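Lendley Table Project: progress report to the Gunberg Fund, October

Last updated: Wednesday, 4.15 pm 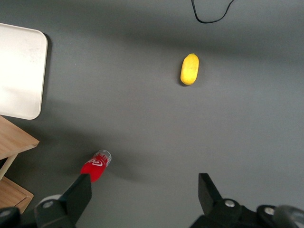

Sorting table with a white tray and a small yellow fruit.

Dear Inger Hafþórsson,

We are delighted with how this stretch of the work has gone, and there is a lot to tell you! When we last wrote, the back room at Lendley was still full of stacked chairs and we were running the sorting sessions in the corridor. The room is now ours, the new grey tabletops are in, and the whole thing feels like a proper place to learn.

As a reminder, the sessions are for adults who are getting back into everyday kitchen and household jobs after a long illness or a spell in hospital. People work at a table with ordinary things, picking up, sorting, putting on a tray and putting away. It sounds simple, and for some of our members it is the hardest hour of their week.

What the grant has paid for

The largest cost was the tabletops. We had first asked for white ones, but several members found pale trays and plates hard to pick out against them, so we changed the order to a plain matt grey. What a difference! A white tray stands out clearly on it, and so does anything bright. The lemons have become quite a favourite (we get through a fair few, and they go home with people for their tea afterwards).

We also bought trays with a raised rim, which help anyone whose grip is still unsteady, and small wooden pieces for practising reaching and placing at different heights. Spending so far comes to £1,316, which is inside the budget you agreed with us in spring. The Drultberg order arrived with one box missing and they have promised to put that right.

Who has been coming

We have now welcomed 53 people, and that is well beyond what we dared hope for in the first half of the year. The Escobar day centre has begun sending members over by minibus, and they have settled in wonderfully. Two of our earliest members have come back as helpers and are brilliant at it, partly because they remember exactly which jobs felt impossible at the start.

What has been harder

Three sessions had to be called off when the heating failed, and we are still catching up with the people who missed out. Storage is tight as well. Everything has to be packed into one cupboard at the end of the day, and the trays take up more of it than we had planned for.

Next steps

We would like to add an evening session for people who have gone back to work, and to try some two-handed jobs such as peeling and wrapping. The remaining money will cover shelving for the cupboard and fresh fruit through to the end of the grant. Do come and see us if you are passing. The kettle is usually on by ten.

With warm thanks from all of us at Lendley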